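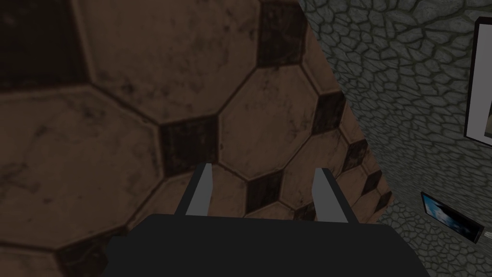
Nutcombe Simulation License: Worth It Before You Buy the Arm?

By the Makori Workshop desk
Last updated: June

We had been saving for a Dremeck arm for what felt like forever, and I was ready to sign the order (I had even cleared the bench!) when a friend at another shop told me to try the job in Nutcombe first. I grumbled, and then I rented it for 4 weeks - and I'm so glad I did.

Our work is big, round, awkward things, so I started with a giant soccer ball. Up close it's a lovely thing, all scuffed brown panels and dark patches, and even the cobbled wall behind it has some character. But put a plain two-finger gripper next to a ball that size and you see the budget problem right away. Those fingers open wide and still only span a little patch of it! I had set aside money for two of them. I've since moved that over to a Jondier suction head, and I feel much better about the whole plan.

My grumbles are small ones. The lighting in my room came out dim and I never found a setting I loved, and the price list takes a few readings - seats are billed monthly, add-on grippers are billed separately, and the trial doesn't carry over.

I'd still tell any small shop to rent a seat before ordering hardware. We renew in June.

28 shares | 7 comments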